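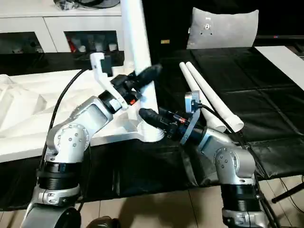
*Two arms, one pipe, and a couple of tubes waiting off to the right.*

I own a shoe rack from Colovico that leans to the left. It has leaned since the day I built it, and I have made my peace with it by putting the heavy boots on the right. So when people ask me whether machines can do our chores yet, my first thought is always that the bar is lower than they think.

Flat-pack is the chore I'd hand over first. Laundry I can do half asleep and the dishes come with a podcast. But anything made of white poles and feet that push together somehow eats a Sunday, and I'm 50 percent sure at every step that I have the thing upside down. Vondell's instructions have no words in them at all, just a little bald man who is much happier than I am.

What I'd like to know is how a machine copes with the part where you need one hand to hold the foot still and the other to persuade the pole. Two arms seems like the right number. I have two arms and still end up using my knee. A pole that tall is a nuisance for anybody, too. Whatever you do at the bottom, the top goes off and does something else.

Then there's fabric. Metal and plastic stay where you put them, more or less. Cloth sags and wrinkles and gets under things, and every piece you attach it to moves the last one. I once spent 30 minutes on a Drunport canvas wardrobe and took it back to the store in a bag.
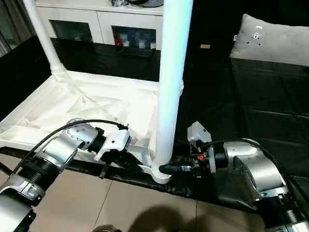 ## So, can they do it yet?

My answer for December is "ask me when I can afford one." I don't need it fast. If it took all night and muttered, fine, so do I. I need it to finish, and to not have a screw left over that it slides into a drawer and never mentions again.

I'd also want it to own up to a lean. The Vakulenko bookcase in the hall cost me $230 and I've told every guest that the floor is uneven. The floor is fine.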